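Vuldale opens print finishing room for brochure work

Vuldale has moved its brochure finishing work into a separate room on the ground floor of its Grornenora building. The room was cleared in August and went into regular use the same month. It handles short runs of printed sheets, mainly product brochures and trade show handouts, that were previously checked and mounted in the main print hall.

The change was requested by the finishing team. Large black-ink sheets show every fingerprint and scuff, and the main hall has trolley traffic from 6 a.m. on. According to Berhanu Endale, who runs finishing, the reject rate on dark coated stock was too high through the spring, and most of the damage came from handling after the sheets left the press.

The new room has pale, smooth work surfaces, wiped down at the start of each shift. Sheets are placed against a rectangular frame for a check of squareness, curl and edge condition before they are passed for mounting or boxing. The check has four steps: corners, long edges, surface, text. Text is read last, in the orientation in which it was printed, and compared with the signed proof.

Run sizes are limited to 200 sheets per job. Anything larger stays in the main hall – the room has no space for pallets. Total output since opening stands at 1,270 sheets, across brochures and single-page handouts. Merike Bite, who keeps the job log, said the 200 limit would be reviewed when the second drying rack is delivered. 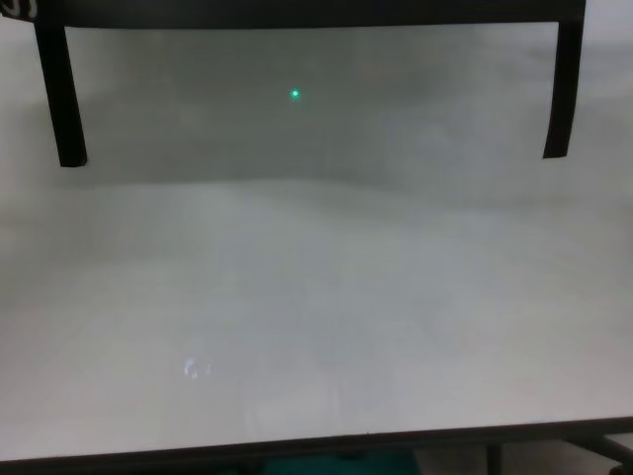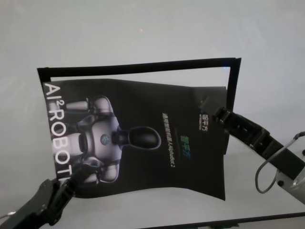
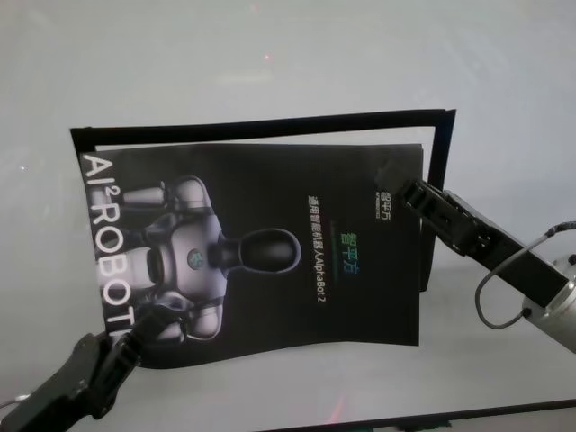
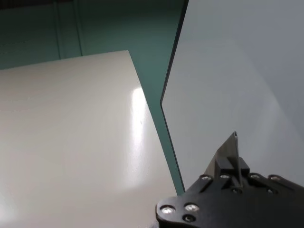

Can outside customers send dark coated sheets to the new room?

Orders from outside are accepted from 100 sheets up to the 200 limit, provided a signed proof comes with the job. Smaller orders go through the front desk and are finished by hand when there is a gap in the schedule.

Curl remains the main fault recorded. A coated sheet with heavy ink on one side tends to wave along its lower edge when it is held upright, and the frame makes this easy to see against a straight line. Sheets with a light wave are rested flat under a board for 2 hours and checked again. Sheets with a bent corner are set aside and counted as rejects unless the corner falls inside the trim.

Arvo Pesonen of Jemal, the firm that supplies the coated stock, visited the room shortly after it opened and took back a set of waved sheets for testing. A heavier grade is under discussion. It would hold flatter but would not fit the present brochure envelopes, and the envelope contract with Brirnness runs until the end of the year.

Lighting is the other open item. Overhead lamps leave glare on glossy surfaces, and small specks are hard to pick out inside a bright patch. Awuor Kombo of building services has priced diffusers for the ceiling fittings – the work would close the room for one afternoon. Jobs booked for that afternoon will be finished in the main hall.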